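How to Wrap Your Handlebars Without Doing It Three Times
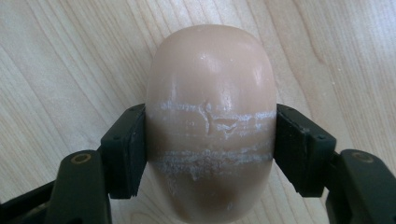

A pale bar with a few scuffs on it.

Sooner or later your bar tape will look like something the dog brought in. The stuff on my Kolham had lasted two winters, which was at least one too many. New tape costs less than lunch, and the job takes an evening the first time.

You'll need a pair of bar tapes, sharp scissors, electrical tape and a rag. I used Kollereo tape, 200 cm per side, on 405 mm bars and had enough left over to feel smug about.

Peel back the brake hoods and unwind the old tape from the top. It will leave glue behind. Wipe the bar down with rubbing alcohol, then check that the cables are taped flat. A loose one will annoy you every ride until December.

Wash your hands. Soap, warm water, the whole routine. White tape remembers everything.

Start at the bottom of the drops, with half the tape's width hanging past the end of the bar. Wrap outward, so your hands tighten the tape as you ride. Keep steady tension and overlap each turn by a third. Pull hard on the outside of the bends, where gaps like to open up.

At the lever, put the short spare piece over the clamp, go under the hood once and carry on along the top. Fold the hood back down and look for bare metal. If you see any, unwind 3 turns and try again – sighing is allowed.

Stop near the stem, cut the end at an angle so it finishes square, and wrap it with electrical tape. Tuck the overhang into the bar and push in the plug. The Munis plugs I had were a tight fit and needed a few taps from a rubber mallet.

Now do the other side, in the opposite direction.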